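Tiempo de lectura: 2 min

# Barrer y vaciar: notas del conjunto Trunisance

Hola. Soy Nesma Abou Zeid y llevo desde julio juntando material sobre una tarea que en mi casa se hace a diario y casi siempre mal: barrer, recoger con el recogedor y echarlo todo a la papelera. Suena tonto, ya lo sé, ¡pero tiene su miga!

## Qué hay dentro

- 200 secuencias cortas de barrido y vaciado, repartidas en 2 carpetas: `suelo` y `papelera`.
- Un archivo de notas por secuencia, escrito por mí (con mis manías y alguna falta de ortografía).
- Una lista de objetos con los nombres que uso. Digo «recogedor» y nunca «pala», aunque en mi pueblo sea al revés.

La carpeta `suelo` llega hasta que lo barrido entra en el recogedor. La otra empieza cuando el recogedor se levanta, y es mi preferida, porque ahí es donde se lía todo: si lo inclinas demasiado pronto, el papel cae fuera, y si te pasas de suave, se queda pegado al fondo y toca sacudir.

## Cómo anoto

Apunto tres momentos: levantar, inclinar y volver a bajar. Si algo se queda en las baldosas pongo `resto`, sin entrar en de quién es la culpa. Los bolis, los papeles arrugados y los cachivaches pequeños van con etiqueta propia; la pelusa no, que me volvía loca.

Los nombres Statach y Petkov que veréis en las rutas son versiones viejas de mis etiquetas. Petkov la podéis ignorar. Statach todavía sirve si solo os interesa la escoba.

## Lo que falta

Suelos con alfombra, papeleras con tapa y recogedores de mango corto. También quiero rehacer 20 notas del principio, que escribí un viernes con mucho sueño y se nota. Si alguien quiere llegar a 1000 secuencias conmigo, que me escriba, aunque yo a ese ritmo me jubilo antes.

## Muestras

Recogedor rojo, de mango largo, y la escoba a mano:

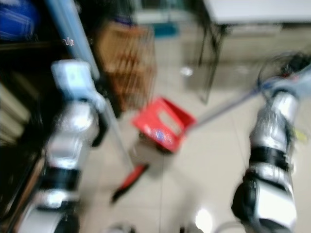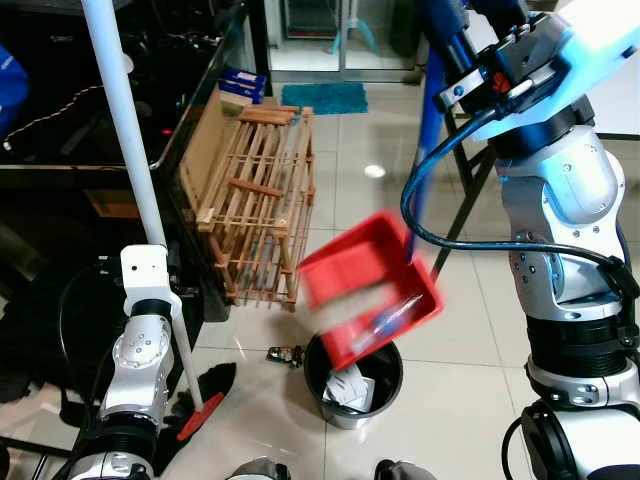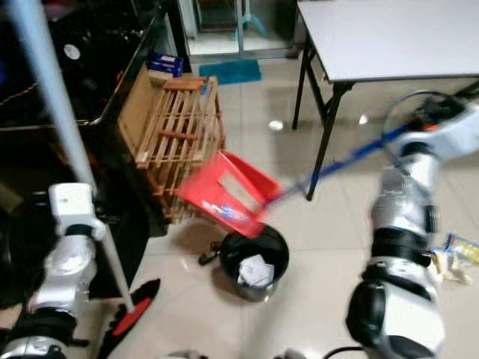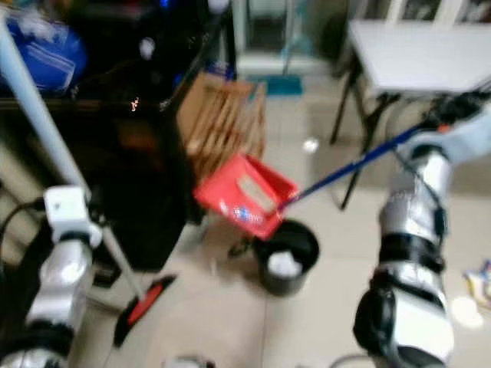 Cevov me contestó que en su casa vacían el recogedor dentro de una bolsa y que lo de apuntar a la papelera le parece complicarse la vida, pero que la etiqueta `resto` se la queda para sus propias notas. También pidió que separe el papel de los objetos duros, y eso lo tengo apuntado para la próxima versión.

Usamos cookies propias para recordar tus preferencias. Aceptar | Configurar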